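**Fesness 1.4 – notes de version, côté preuve.** Fil un peu long, pour ceux qui utilisent l'outil sur du C embarqué.

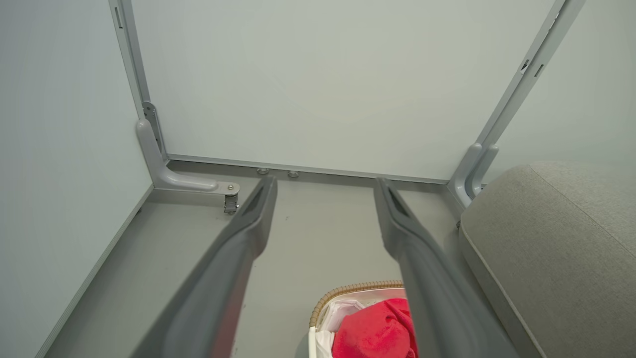 1/ La version est étiquetée depuis ce matin, 10 janvier 2025. Pas de nouvelle syntaxe d'annotation. L'essentiel du travail porte sur le modèle mémoire et sur la traduction vers les solveurs SMT.

2/ Rappel du périmètre : Fesness prend du C99 annoté (préconditions, postconditions, invariants, variants), produit des conditions de vérification et les distribue. Pas de récursion mutuelle, pas de longjmp, pas de virgule flottante.

3/ Modèle mémoire. Jusqu'à la 1.3, une région par type pointé, ce qui oblige à refuser la plupart des transtypages. La 1.4 découpe par classe d'alias, calculée avant la génération des obligations. Le transtypage vers unsigned char * est désormais accepté sans annotation.

4/ Conséquence : memcpy et memset se spécifient enfin octet par octet, puis un lemme de recomposition redonne la valeur typée. Le lemme est prouvé en Coq, une fois pour chaque taille d'entier, en petit et en gros boutisme.

5/ Banc d'essai : Cisternas, notre bibliothèque de tampons circulaires. 87 fonctions, toutes annotées. En 1.3, il restait 30 obligations non déchargées. En 1.4, il en reste 12.

6/ Les 12 se répartissent en deux familles. D'un côté, l'arithmétique modulaire non linéaire sur les indices, quand la capacité n'est pas une constante. De l'autre, des invariants de boucle trop faibles, donc notre faute et pas celle de l'outil.

7/ Pour la première famille, imposer une capacité puissance de deux règle le problème : le modulo devient un masque et la théorie des vecteurs de bits suffit. Nous ne l'imposons pas dans Cisternas, deux clients internes ont des tampons de taille quelconque.

8/ Un défaut trouvé au passage, réel celui-là. Le champ de longueur d'un message est sur un octet, et l'en-tête était ajouté après le contrôle de borne. Avec une charge utile de 255 octets, la longueur totale débordait et repassait à une petite valeur. Aucun test ne couvrait ce cas.

9/ Correctif : contrôle effectué sur la somme, en size_t, avant la conversion. La postcondition dit maintenant explicitement que la longueur écrite est égale à la longueur réelle. Elle disait « inférieure ou égale », ce que le code fautif respectait très bien.

10/ À retenir pour vos propres spécifications : relire les inégalités. Une preuve verte sur une postcondition trop lâche ne dit pas grand-chose.

11/ Côté solveurs, Jutex (notre répartiteur) lance maintenant les prouveurs en parallèle et garde la première réponse. Le cache est indexé par un condensé de l'obligation normalisée – renommer une variable locale n'invalide plus rien.

12/ Attention, le format du cache change. Supprimez le répertoire .jutex avant la première exécution. Un ancien cache est détecté et ignoré, mais le message d'avertissement part sur la sortie d'erreur et se perd facilement en intégration continue.

13/ Reproductibilité : les délais sont exprimés en pas de solveur et non plus en secondes, sauf pour le prouveur qui ne sait pas compter ses pas. Pour celui-là, un résultat peut encore différer d'une machine à l'autre. Je n'ai pas de solution propre.

14/ Pas dans cette version : la concurrence. Le greffon Bondora, qui traite les sections critiques par invariants de ressource, reste dans sa branche. Il fonctionne sur les verrous simples, il est incomplet dès qu'une interruption peut préempter le détenteur du verrou.

15/ Objectif pour Bondora : fusion en mai, si la règle de cadre passe la relecture. La preuve papier existe, la mécanisation s'arrête au cas des verrous imbriqués.

16/ Incompatibilités : l'option --typed-regions disparaît, et \separated sur deux pointeurs vers void est maintenant rejeté à l'analyse au lieu d'être silencieusement considéré comme vrai. Si vos preuves cassent à cet endroit, elles n'étaient pas valides avant non plus.

17/ Le journal complet des modifications est dans le dépôt, avec les scripts pour rejouer Cisternas. Pour un rapport d'anomalie, joignez l'obligation exportée en SMT-LIB et la version exacte des prouveurs. Sans la version, je ne peux en général rien reproduire.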